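Tridholm puts six grippers through their paces on small, awkward objects, and two come out in front 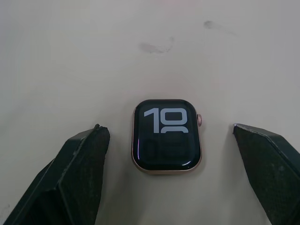 BRUSUMGATE, May. Tridholm, the test workshop for small-parts handling, has finished its first side-by-side trial of robot grippers on the sort of thing people carry in their pockets or wear on their wrists. Six sets of fingers went on the same arm, under the same lights, and were given the same jobs to do. We're delighted with how much we learned, and the full results are free to read from Tuesday.

The question came from repair shops and refurbishers. They handle smartwatches, earbud cases, key fobs and the like all day long, and most published gripper tests still use blocks and tins. A watch body with no band on it is a much harder thing to pick up. It lies low on the table, the edges are rounded, the glass is slippery and there is a crown on one side that really shouldn't be squeezed.

So we made a list of 28 objects and asked each gripper to lift every one from a bare table, turn it a quarter of the way round and set it down again inside a marked area. Each object was tried five times. Between attempts the operator moved it to a new spot and changed the angle, using a printed sheet so that every gripper got the same set of starting positions.

Two designs did clearly better than the rest. The first, from Driltent, has stiff fingers with a slim tip that gets down beside a flat object and closes almost level with the table. It was the steadiest of the six on watch bodies and key fobs, and it was quick too. The second, from Lysenko, uses a softer pad that gives a little as it closes. It was slower to settle but left objects closer to where they were meant to go, and it coped very well with anything shiny or domed.

The wrist camera turned out to matter a great deal, and this was the part that got the whole workshop talking! With the camera looking straight down between the fingers, the operator could line up on the case and keep clear of the crown before closing. When we moved it to a stand at the side, all six grippers got worse, including the two front runners. Lit screens caused some bother as well. A bright reflection on curved glass can look very like an edge to the controller, and we ended up turning the lamps down and softening them with a sheet of baking paper, which worked a treat.

There were disappointments. None of the six could be trusted with a single earbud lying on its side, and the widest fingers had trouble with anything thinner than a coin purse. Those results are in the report with all the others, along with the settings used, so anyone with a similar arm can try to do better.

A second round is already being planned at the Brusumgate workshop. It will use the same objects with two different controllers, and we'd like to add a cluttered table, where things touch and overlap as they do on a real bench. Makers who want to send in a gripper are very welcome to, and so are repair shops with a troublesome object for the list.

Notes for editors

The report covers all six grippers, object by object, and includes the printed position sheet. Both may be reproduced with credit to Tridholm. Visits to the workshop can be arranged through the press desk.

Ends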